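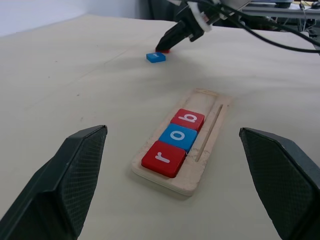 Fig. 1. Letter tray, r-o-b from the near end. Space left at the far end.

Print this page | E-mail this page

PEDTHORPE COLLEGE, EARLY READING
Session 3 notes: building words with blocks and a tray

Notes only, not a script. Bring them to the practical in Ingvarsson Hall. Trays are in the low cupboard, block bags on the shelf over it.

Where we are

Last time: hearing sounds. Clapping, first sound, last sound, I-spy with sounds instead of letter names. All of that with nothing on the table. This time letters come in, but still no pencils. Spelling before handwriting, because plenty of five-year-olds can hear r-o-b perfectly well and can't write an r to save their lives. Blocks take the pencil out of it.

Reading chapter for this week is the Doncombe one on blending. If you only read half, read the second half.

The kit

Plisura set. Wooden tray with a rim, square blocks, lowercase letters in white. In our bags the consonants are red and the vowels are blue. Other sets do it the other way, or use five colors, so check before you borrow from the room next door and mix them. A mixed bag is a nuisance for the rest of the term.

Why lowercase: it's what they meet in books. Capitals come in with names, separately.

Why the color: Fig. 1 again. Red, blue, red. Child can see there's something in the middle of the word that's a different kind of thing. Most three-letter words they start with have that pattern. Don't lecture them on "vowels." Say "blue one in the middle" for the first couple of weeks and bring the proper word in later.

Drawback of color: some children start picking by color and stop listening. You say "rob", they grab red, blue, red, any old red. Watch for this. Cure is to offer two blues and make them choose, o or a. Or cover the tray with a cloth and have them say the word back to you sound by sound.

Setting out

- Tray in front of the child, one end toward them or long side toward them, but the same way every time. Decide which is the left end and tell them.
- Only the blocks you need, plus one or two extra. Extras stay out on the table.
- Not the whole bag. Whole bag = hunting for letters = no spelling going on.
- Blocks pushed up against each other. Gaps make it look like three things. Pushed together it's a word.
- Letters the same way up before you read anything.

The routine (learn this order)

1. Say the word. Use it in a short sentence. Say it again.
2. Child says it.
3. Child says it slow, one finger for each sound.
4. First block in. Say the sound, not the name. "rrr", never "ruh". The added uh is the commonest fault we hear in placement visits and it wrecks blending: ruh-o-buh is not a word.
5. Middle block.
6. Last block.
7. Finger under, sweep, read the whole word.
8. Change one block.

Step 8 is where the learning is. Don't clear the tray between words. Leave what can be left.

Chain to start with, from Fig. 1:

rob
sob
sod (skip if your class will giggle)
rod
rot
hot
hop
hip
rip
rib
rob

One change per line. Hang on, two of these are wrong on purpose: look at sod to rod, fine, but try saying which block moves each time and you'll find out whether the chain holds. Correction after class: they do all hold, including with sod skipped?? No. sob to rod is two changes. If you skip sod go sob, rob, rod. Fixed on the board, not fixed here, sorry.

Notice which position changes. First letter easiest to hear. Last letter next. Middle hardest, so hop/hip comes late in the chain and you should expect to slow down there. If a child gets stuck, go back a line rather than giving the answer.

Adding a fourth block

Tray has room past the last block once a three-letter word is in. Use it. rob becomes robs (s sounding like z, don't make a fuss). Later on, robe, and the e does its odd job at the end. That is weeks off for most of them. I mention it only because somebody always asks, and a sharp child will ask too.

Don't do "rob" + b + e + r in one go. Doubling is another session.

b, d, p, q

Biggest topic of the day, leave time.

A block is an object. Turn a cup upside down, still a cup. Turn a b upside down and it's a q, in most plain typefaces. Everything a child has learned up to now about objects says turning makes no difference, and now we tell them it does. So blocks have a real downside here that a printed page doesn't have.

Go back to Fig. 1 and look at the far block. Reads as b from where we're looking. Somebody across the table would not be so sure of it. Sit where the child sits! If you teach from the opposite side you are reading everything the wrong way up and you will miss things. Sit next to them. With a pair, both on the same side.

Things that help:
- Pencil dot or small sticker on the bottom edge of each block. Dot goes toward your tummy.
- Teach b till it's solid, then d. Keep apart for at least a few weeks. Keep q out of the bag altogether.
- Mouth shape. b starts with lips shut. Feel it before you choose.
- Keep the block in the tray when you compare. Loose on the table it can be any way round.

Things that don't help much: the bed picture, if the child can't already spell bed. Saying "other way" and nothing else.

o and n/u: o doesn't care which way up it is. Nice block for that reason, start there. n and u do care, same trouble as above.

Errors and what to say

Child builds "bor" for rob. Ran it right to left. Don't say wrong. Say "read me what's there", finger under. Most will hear it. If not, point to the start end of the tray and ask for the first sound again.

Child builds "rab". Middle sound. Say rob, say rab, ask same or different. Then offer o.

Child builds "rb". Very common and a good sign really, they've got the two edges. Stretch the word. Put a gap in the middle and ask what lives there.

Child builds it right and can't read it back. Blending not there yet. Slide the blocks: first one, push the second up to it while holding the sound on, then the third. Works best with sounds you can hold (s, m, f, r), badly with b or t at the front. Another reason rob is a decent starter, r and o both stretch.

Timing

15 minutes at the tray, then stop, even when it's going well. Groups of 3 at most. Each child has their own tray if you can manage it; sharing one means one works and the others watch.

Word list for the term is in the shared folder. The full one has 2,937 words, you don't want the full one. Use the short sheet of 70, all three sounds, all doable with one bag of blocks.

Practical this week

Pairs. One builds, one calls the words, swap. Write your own chain starting from rob, one block changed each line, no repeats until you get back. Then do it again with the caller stitting opposite, so you feel what it's like from there. Jot down which letters gave you trouble.

Hand in: your chain, plus half a page on one error and what you'd say. End of October.

Put blocks back vowels in the small bag, consonants in the big one.

Print this page | E-mail this page

Comments (4)

The chain bit confused me, so for anyone else: rob, sob, rob, rod is the short version if you leave out sod. But then you've repeated rob and the practical says no repeats. Does that count?

Reply from course tutor: Doesn't count for the notes, does count for your hand-in. Use job, it goes rob, job, jot, rot.

We tried the dots on the bottom edge at my placement school and it helped loads with b and d. Use a sticker, the pencil rubbed off by lunchtime.

Is the short list in the same folder as the big one? Can only find the big one.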